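Collecting your Jandside wristband

Wristbands for the three-day pass are handed out at the Carroll Street box office from 14:00. Bring the booking email and photo ID. The name on both must match.

1. Open the email and save the ticket code to your phone — signal at the venue is poor.
2. Turn screen brightness to full.
3. Join the line for your surname.

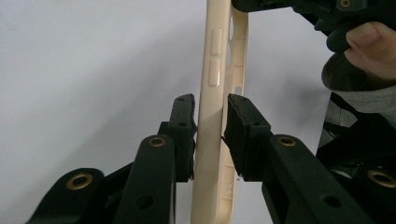 Phone case, side buttons.

4. Hold the code flat under the scanner until it beeps.
5. Put the wristband on your right wrist. Staff will close the clasp.

Lost wristbands cost $23 to replace. Name changes go to Ita Ó Riain at the Irkthorpe desk.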